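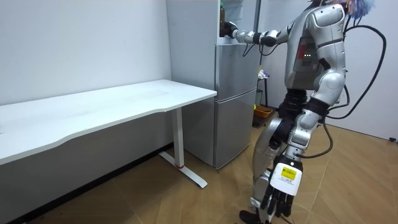 Humanoid robot learns to fetch from the fridge, but the numbers leave gaps
24/06/2018

A robotics group at the Musorden institute says it has found a cheaper way to teach a two-legged robot to handle household objects. The paper it has put online makes a decent case for the "cheaper" part. The "household" part needs more work.

The method, called Trarent, starts with recordings of a human operator steering the robot through a task. Usually a robot has to be shown the same thing many hundreds of times before it can do it alone. Trarent cuts each recording into short pieces, throws out the ones where the hand was only wandering, and trains on what is left. The group recorded 863 attempts at a small set of kitchen jobs, most of them involving bottles and a refrigerator, and says the trimmed set gave results as good as the full one in a little over half the training time.

That would be useful if it holds up. Operator time is the big expense in this kind of work, and labs have been looking for ways to waste less of it. But Trarent doesn't reduce the number of recordings anyone has to make. All 863 were still made, by people, before the software decided which bits to keep. The saving is in computer time, a point the abstract passes over and the paper only gets to on its sixth page.

The test itself was small. The robot was given 100 tries at reaching a bottle in the upper part of the refrigerator and getting a grip on it. It failed 17 times, mostly by closing its fingers too early. The same refrigerator was used throughout, standing in the same place, and the robot began every try within a short step of it. The bottles came in 2 shapes. One of them had also been used in training, and the paper doesn't break down the failures by shape, so a reader can't tell how the robot did with the one it had never seen.

Nor is there much about walking. The introduction talks at length about robots moving freely through a home, yet the legs did little in these trials beyond keeping the machine upright and shifting its weight. A fixed arm on a stand might have scored just as well, and the authors didn't try one.

A comparison with Bednárik, an older training method that also drops unhelpful recordings, is included, though the figures for it come from a different robot and an easier task. The group writes that a direct comparison "is left to future work."

The recordings have not been released. The group says they will be made public in January, along with the code, once the labels have been checked. A second lab, in Jodlow, plans to repeat the bottle test in a kitchen the robot hasn't been trained in. Its results will say more about Trarent than this first paper does.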